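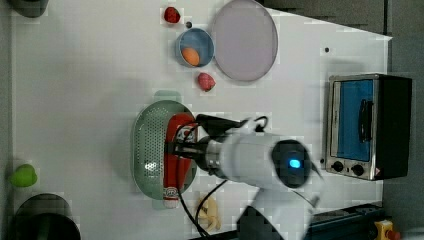 A red bottle, an oval colander and a compact oven share one white table.

Search this site Enter keywords Go

"I used to think I needed a bigger kitchen," she says, sliding a mug across to me. "What I needed was a table I could walk all the way around."

We are in the upstairs flat in Istholm where she has run her small-space cooking evenings for the past 2 years, under the name Pons, which was her grandmother's name for any dish made from whatever was in the house. She asked me not to use her own name, partly from shyness and partly, I suspect, so her landlord won't ask how many people come up the stairs on a class night (it's never more than the chairs allow, she assures me).

She talks the way she cooks, with several things going at once. Over one afternoon we covered her first job washing pans at a hotel in Stiltton, the right way to store onions, a long quarrel with her sister over a casserole dish, and why she'd give up her stove before her toaster oven. "You laugh, but think about it! I roast in it, I bake in it, I warm plates in it. It has two knobs. I can teach anybody two knobs in an evening."

Colanders are another subject she warms to quickly. She likes them oval, with handles flat enough to rest on the rim of a sink, and she's fond of that soft sage green you see so often now. "People drain their pasta and put it away, poor thing. Mine is out all day. It's a fruit basket, it's a tray, it's where I put the bottle I'm going to want in a minute and don't want rolling onto the floor."

I asked whether all the color was deliberate, the little blue bowl, the pale lavender plate, the yellow of a banana against the white. She thought about that for a good while and got up to close a window before answering.

"My mother's kitchen was brown," she said finally. "Brown tiles, brown cups, brown curtains with a brown pheasant on them. I loved her and I loved that room, but when I got a table of my own I wanted it white, and I wanted everything I put on it to look like it had come to a party. A couple of strawberries will do it. You don't have to spend money."

She spent very little, as she is happy to tell you. Her whole setup came to less than 2,000 dollars, and a good part of it was found at the Florkivcombe market, where she goes every November with a folding cart and strict instructions to herself, which she ignores. The big round plates came from there, 60 cents each, and she bought every one the man had.

What would she tell somebody just starting out? She wrinkled her nose at the question, then gave me a generous answer anyway. Put everything out on the table before you begin, she said, and look at it. Leave the large plate empty as long as you can. Buy less fruit and eat it sooner. And keep the oven at the side, where you can open the door without reaching over your supper.

"I've had 100 people tell me they can't cook because they haven't got the room," she said, walking me to the stairs with a jar of plum jam I hadn't asked for and was very glad to have. "So I tell them to come and see mine, and bring an apron."

Filed under: Conversations, Home Cooking, Small Kitchens

Contact us | © 2022 All rights reserved | Back to top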